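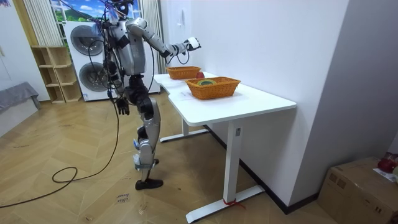 Moving Objects Between Containers with a Humanoid Robot: Final Project Report

Lefteris Karagiannis, Leonidas Rallis, Manolis Chrysikopoulos
Advisor: Lambros Galanis
19 May 2019

1. Background

Our project looked at one narrow question. If a humanoid robot learns to move an object from one basket to another by copying a person, how much does the starting position of the arm matter? Most of the work we read in the fall used a single arm bolted to a table. We wanted to see if the same training method holds up when the arm belongs to a robot standing on its own legs, where the whole body shifts a little as the arm reaches.

2. Method

We recorded 722 demonstrations by teleoperation. Leonidas did most of the driving and Manolis did the rest. After removing runs with dropped camera data or a bad grasp, we kept 500 for training. Each one was labeled with a short text command. Arm joint positions and camera images were saved at 20 frames per second using the Hodari logging tool, which Lambros had set up for an earlier class.

The policy takes the last two images, the joint positions and the command, and outputs the next short chunk of arm motion. We trained two versions. Version A saw only demonstrations that began with the arm hanging at the side. Version B saw the same number of demonstrations, but with mixed starts, including ones where the arm was already raised over the desk.

3. Results

Each version was tested 63 times with mixed starts. Version B finished the task more often, and the gap was widest when the arm began high. Version A tended to lower the arm first, as if going back to a pose it knew, and then reach again. Sometimes the hand bumped the rim of a basket on the way down. We counted that as a failure even if the object ended up in the right place.

Grasping was the weak point for both. Flat objects lying in a stack were harder than round ones because the fingers often closed on two at once.

4. Problems

We lost most of a week to the wrist calibration. It drifted after every restart and we did not catch it until Panagiotis Chrysikopoulos compared two log files side by side. Runs recorded in that week are not in the training set.

We also changed the desk position once, early on, and did not write down the old one. The first set of test results could not be repeated, so we left them out.

5. Remaining work

The lab has the robot until July. Leonidas plans to retrain Version B with the left and right arms both in use. The logs and the test sheet are in the shared Corkex folder.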